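How to store spare cables in clear bags without buying a "system"

Updated 10/21/26

Every January the shops fill up with storage kits, and every January I am told that my drawer of leads needs one. I have tried two of them, the Harnero and the Stasby. The Harnero has a lot of little pockets, none of which fits a mains lead. The Stasby costs more and has a nicer zip. Neither did anything a clear plastic bag and a strip of paper won't do, so that is the method on this page.

You will need: clear bags, paper, a pen, a shoebox. Skip the label printer.

Step 1. Empty the drawer

Tip everything out on a table, the biggest you have. Advice pages like to say you should then "feel" which items you need. I have no idea what a phone charger is meant to make me feel. Plug things in and see if they work.

Anything with split or cracked covering goes to electrical recycling. So does anything you can't name. I kept a lead marked Menon 2376 for years on the grounds that it might be important, and I still couldn't tell you what it was for.

Step 2. Choose the bags

Plain clear ones. Coloured bags look tidy in a catalogue, but you end up opening all of them. The thick "anti-tangle" bags sold by Florkar are, as far as I can tell, thick bags. A tangle comes from how you coil the lead, and no bag will fix that. 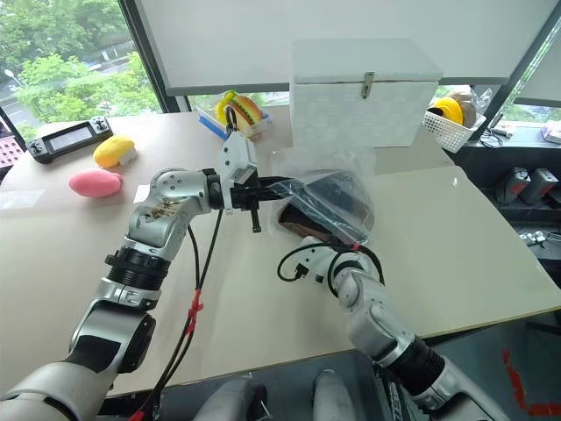
A clear plastic bag on the table.

Size matters more than make. If you have to fold a lead sharply to get it in, go up a size.

Step 3. Coil and fill

Coil each lead loosely, following the bend it already has. Don't wind it round your elbow, whatever your uncle says – it puts a twist in every turn. Tie it with a bit of string or a paper strip. Rubber bands go sticky in a warm cupboard and leave a mess.

Put no more than 3 leads in a bag, all of the same kind. I have seen 10 suggested, which only gives you a smaller version of the drawer. Press most of the air out before you close it. You don't need a vacuum pump for this, though somebody will try to sell you one.
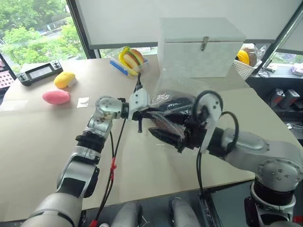 Step 4. Label and stand upright

Write what the lead fits on a strip of paper and slip it inside, facing out. "Old printer" is a good label. "Misc" is not a label. Stand the bags on edge in the shoebox so you can flick through them.

Step 5. Check it again, or don't

Some guides want a monthly review. I look through mine once a year and throw out whatever belonged to something I no longer own. Last time that was 2 bags.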